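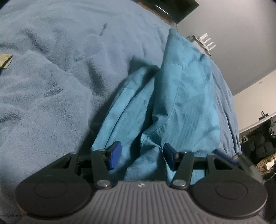
Bedroom and laundry check, with my comments

Same list as always, and I've typed my notes under each line this time so I can find them again in February (last year's were on the back of an envelope and went out with the recycling, well done me). OK means fine, LOOK means come back to it, DONE means I sorted it on the spot.

1. Smoke alarm outside the bedroom
OK. Pressed the button, nearly went deaf. Gave the cover a quick hoover while I was up on the steps.

2. Bed frame, bolts and legs
LOOK. One leg has a bit of a wobble when you sit down hard on the corner. I've nipped it up with the hex key but I don't think it'll hold, so a new bolt is on the shopping list.

3. Blankets and fleece
OK. Checked the pale blue one for burns, pulled threads and labels. Fleece and heaters don't mix, so it stays on the bed and never gets slung over the radiator to warm up, however tempting that is at six in the morning!

4. Plug-in heater
DONE. It's the Davolo one with the long flex. No scorch marks on the plug, flex not trapped under anything, and I've moved it so there's a clear metre all round. It should go straight into the wall and it was in the extension lead. Guilty.

5. Extension lead
LOOK. Looked up what it's fed and it came to more than 4,000 watts if everything was on at once, which is far too much for one lead. The hairdryer has been banished to its own socket. I'd like to replace the lead altogether, the Dukico one has a proper switch for each socket.

6. Clothes with cords and drawstrings
This is the one I always used to skip, and it deserves more than a tick. Everything with a hood gets laid out on the bed before it's washed or put away, and I go through it bit by bit: pockets, cuffs, then the hood. The teal hoodie was in a proper heap so it needed a good shake and straighten first.

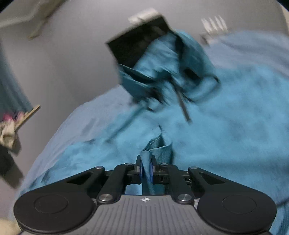 Black drawstrings on that one, and I like both ends hanging out the same length before it goes anywhere near a drum. If one side has disappeared up the channel, a safety pin on the end will work it back through. For anything that's going to a small child the cord comes out, full stop. Grown-up ones I tie in a loose bow for the wash.
OK, back in the pile.

7. Shelf fixings
OK. Gave it a firm tug and no movement. Nothing heavy goes above where anybody's head is going to be, and that includes my big Chauvin catalogues, which live on the floor now.

8. Tumble dryer
DONE. Lint filter cleared, and I got the thin brush right down into the slot as well. Grim. The vent outside is clear. I don't run it overnight or when I'm out, even if it's tipping down and there are 12 towels waiting.

9. Detergent and capsules
OK. The Cirkora tub is up high with its lid clicked shut. It was on the floor by the machine last time, so that's progress.

10. Way out of the room
LOOK. The door opens fully, but the laundry bag had migrated behind it again. It needs a hook.

Still to buy: bed bolt, extension lead, hook, pack of safety pins.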